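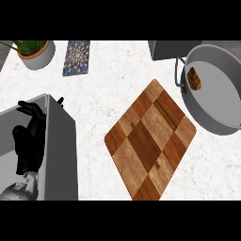
Simulated kitchen counter in the Wanditz scene pack, with the hand down inside the gray container.

Wanditz Counter Scene Pack
For home builds and shared workshops. Works with the Ronton arm and hand.

If you are building an arm on a bench in your spare room, or taking turns on one at a shared shop, you already know how the evenings go. You spend an hour on wiring, another hour chasing a loose connector, and by the time the hand is ready to reach for something it is late and somebody wants the table back. I put Wanditz together so I could keep working on the reaching part when the hardware was in pieces. I have used it nearly every night since May and I still get a kick out of loading it up!

Wanditz is a set of simulated kitchen counters for practicing grasps before you try them on your own build. You load a counter, load the arm, and drive the hand with whatever you already use for your real one. I use a glove and a foot pedal. Plenty of people at the shop just use a game controller, and that works fine too once you slow the wrist down.

What you get

The pack has 4 counters. The marble one is my favorite and the one I would start with. There is an open gray container on the left, a big round pot on the right, and a checkered wooden cutting board turned to a diamond between them. A small brown piece of food (bread or something like it, you can swap it out) sits in the pot against the wall. The plant and the patterned card are at the back, and you can leave them in or switch them off.

I would leave them in. My first counters were bare, and everything I tuned on them fell apart the minute I put a real plant on a real table. Long thin leaves and a busy pattern are good things to have in view if you are doing any kind of camera work.

Each counter comes with 2 light setups, one soft and one harder. Start with the soft one. The shadows are gentle and you can see where the base of each object meets the counter, and that helps a lot when you are lining up a pinch.

About the container

I get more mail about the container than about anything else in the pack, so it gets its own section. The walls are tall and flat, and a hand with this many joints has to go in with some care. If you come in with the fingers spread you will catch a wall. If you come in with a tight fist you can't open up again near the bottom. What works for me is a loose curl, wrist leading, and a small pause once the knuckles are past the rim.

Watch the fingers on the far side, too. It is very easy to have most of the hand inside and a couple of fingertips still over the edge, and your glove won't tell you. Tilt the view a little and check both walls before you close. I did a whole night of runs once before I noticed, and threw all of them out.

The cutting board

The board is a full object and you can move it. I keep it rotated because a board squared up to the counter makes things too easy for the planner. The dark narrow groove near one side is cut into the surface, so if you drag a fingertip across the board expect it to dip there. One early user wrote in thinking it was a glitch. It's on purpose, and it's great for testing contact settings.

Using it with the Ronton hand

The model that ships with the pack is the Ronton, black segmented fingers on a silver wrist and forearm. Joint limits are in a plain text file and you should change them to match your own build. Mine has one finger that stops short because I printed the link wrong and never went back to fix it, so I set the same stop in the file. Do that for every odd little thing your hardware does. It takes an evening and saves you many more.

If you are building on the Kerekes base plate, use the lower mount. The upper mount puts the forearm too high to get a clean reach over the container walls.

Setup

Unzip the folder, run the checker, and pick a counter from the list. The checker takes 2 minutes on my old desktop. If it complains about textures, delete the cache folder and run it again. If it complains about the arm file, you probably edited the joint limits and left a comma off (I do this constantly).

Recordings are saved next to the scene file, with joint angles and the camera view together. The view is saved with black bands at the top and bottom, so crop those if your training script wants a different shape.

What it won't do

It doesn't do liquids. It doesn't do cloth. The plant leaves don't bend when you touch them, and I would love help with that if anyone is into that sort of thing. And a grasp that holds in here can still slip on your bench, so start your real runs slow, with one hand near the stop switch.

Price and download

The pack is $79 for a single builder or for a whole shared shop, as many machines as you like. Updates are included. You can get it through the Filtadix parts store, on the software shelf, and the order number they send you is also your key.

Questions, bug reports and videos of your build all go to me, Ibrahim Oyelaran, through the contact form on the Filtadix page. Please send the videos! If you have made a counter of your own and want to share it, send that along too, with a note on which arm you tested it with.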